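Part-time Bookkeeper, Koval Garden Supply

Koval Garden Supply sells seed, soil and hand tools to home gardeners and small farms. We are looking for a part-time bookkeeper to start in September. The job is 20 hours a week, mornings only, at our office behind the main store.

You will enter supplier bills, match them to delivery slips and prepare payments twice a month. We have 231 active suppliers, most of them small growers who still send paper. You will also send monthly statements to our trade customers and call the ones who are behind – usually 7 or 8 accounts at a time.

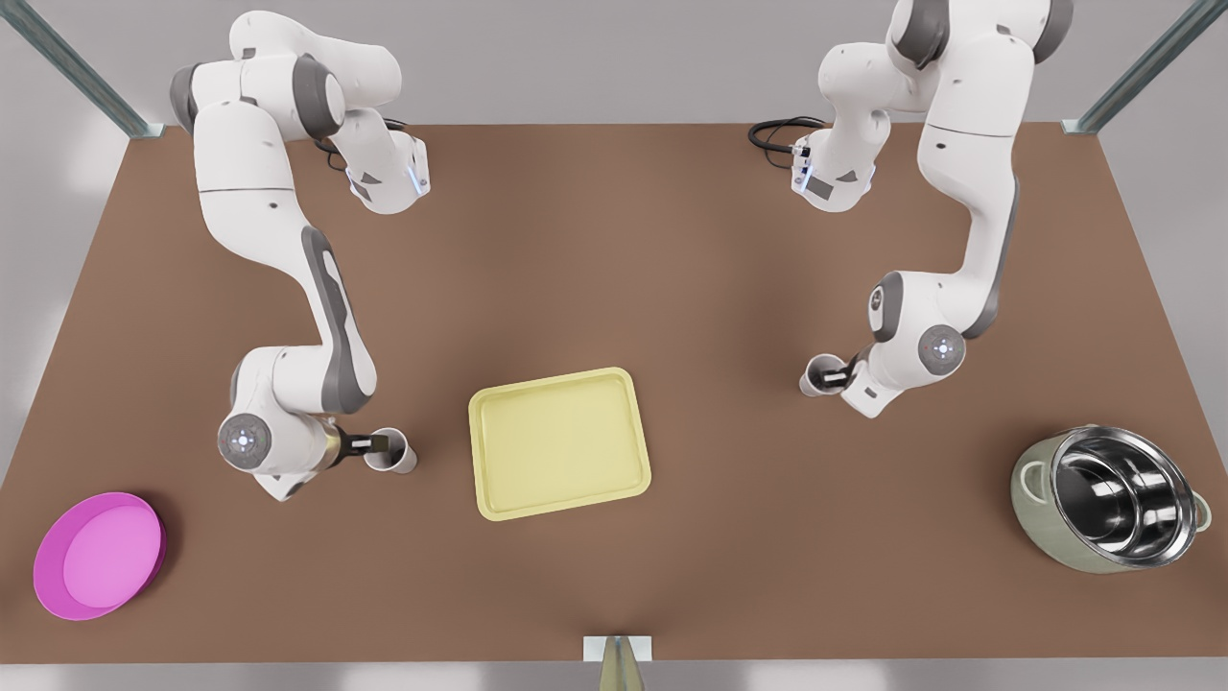

Payroll is handled by an outside firm, so you won't need to run it, but you will check the time sheets before they go out. Spring is busy. From March through May we may ask for extra hours, paid at the same rate.

You should have at least two years of bookkeeping work behind you and be comfortable with spreadsheets. A degree is not required. Spanish is helpful at the trade counter but not needed for this job.

You will report to Liudmyla Antoniuk, office manager, and share a room with Rhydian Mathias, who does the ordering. Parking is free. Staff get a discount on everything except delivered soil.

To apply, send a resume and a short note about your last bookkeeping job to Liudmyla at the office, or leave them at the store register. Interviews take an hour and include a short exercise with sample bills. Please list two references – we call them only after the interview.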